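Voritz Mobile Build Meeting, April
Present: Nesrin Aksoy (chair), Yuk-lan Chiang (minutes), art, QA, community
Started 10:15

1. Previous minutes
Accepted with one fix. The Virkeck boss has 4 phases; the notes said 3.

2. Open bugs
QA reported 107 open tickets on the Android build. Nine are crashes, most of them when the player leaves the Yau arena during a save. Nesrin wants those closed before any new content goes in. The sound dropout on older phones stays at low priority. 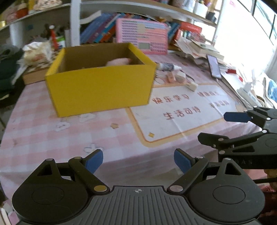 Two grippers with blue finger pads.

3. Beta feedback
Yuk-lan went through the survey, with 1,853 replies. Players like the shorter fights and the new dodge. The main complaints were the stamina timer and the price of reviving a party member. Agreed to cut the revive cost in half for the next beta and leave the timer alone until we have numbers from it.

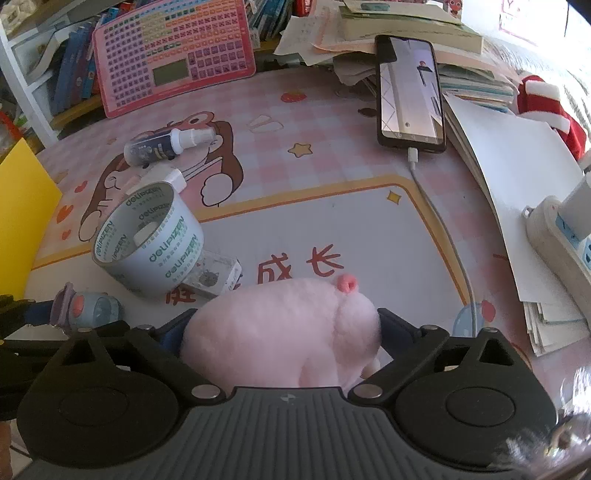 Art asked if the Bilumar costume set could move to the following update. The cloaks still clip through the saddle when riding. Agreed. Community will change the post on the forum.

4. Download size
The build is over the limit we set. Voice files for side quests will become an optional download. QA needs a test build with the files missing, to check that subtitles still show.

5. Actions
Nesrin: crash list to the programmers
Yuk-lan: new revive prices in the sheet
Art: cloak fix, no deadline yet
QA: subtitle test on both tablets

Closed 11:05. Next meeting when the beta build is up.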